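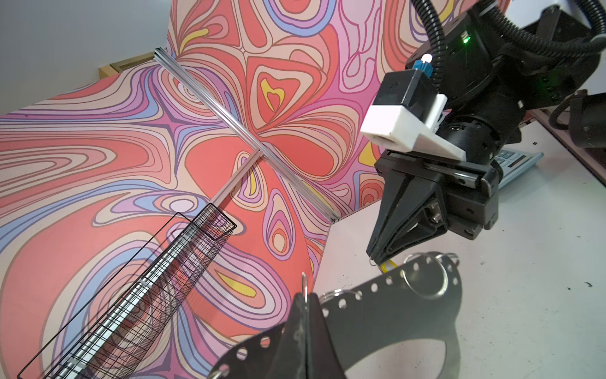 Wire Wall Basket

May 20, 2020
Print this article | E-mail this article

A wire wall basket is an open storage container made of thin metal wire and hung from a wall, rail, or frame above a work surface. It holds small goods that would otherwise take up room on a desk or bench. The term covers both the shallow letter basket of the office and the deeper bin used in kitchens and workshops.

Construction

The walls of the basket are formed from wires laid in a grid and welded where they cross. A heavier wire usually runs around the rim and carries most of the load. The finish is most often a baked powder coat, with black and white the usual colors. Fine grids keep pencils and clips from slipping through, while coarse grids are lighter and easier to clean.

Sizes were never fully standardized. The Ondar catalog settled on a long, narrow basket 65 centimeters in length, and several later makers, Truron among them, copied its proportions.

Mounting

Baskets are hung by hooks, screws, or ties. Where the wall itself cannot be drilled, as with papered panels, the basket may be fastened to a metal rail in front of it. Aluminum rail is common for this purpose. Plastic cable ties are a frequent substitute for purpose-made hooks and have the advantage of being easily cut and replaced, but they should be checked from time to time - sunlight makes them brittle.
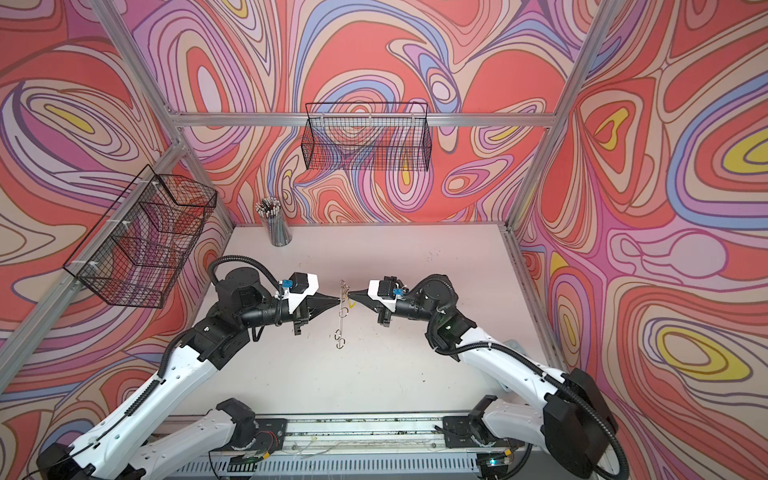 Gaspard Aubert
Contributing Editor, Furnishings and Interiors

Use with patterned walls

Because the mesh is open, the wall covering remains visible through it. Black wire mesh over swirling wallpaper in coral, pink, lavender, and periwinkle reads as a fine dark grid, and the bands of the pattern carry on behind it. Solid bins interrupt a large repeat and were for this reason little used with the contour-like papers sold under the Mostine name. Lamptey, a rival printer, advised its customers to choose white wire with pale papers and black with strong ones.

Related containers

Wall baskets are generally paired with an upright holder on the tabletop. A clear cylinder is the simplest form and is well suited to pencils, which stand with their tips or erasers above the rim. Flat trays serve for paper.

See also: Letter tray; Pegboard; Wallpaper, repeat patterns

Reader comments (3)

dell_r: We hung two Ondars over the sewing table in January. The rim wire is sturdy but the corners scratch paint, so put felt behind them.

Marguerite P.: Does anyone know if the Mostine papers came in a green colorway? My aunt's hallway had one.

tobyk: "Letter tray" link under See also goes to the wrong page.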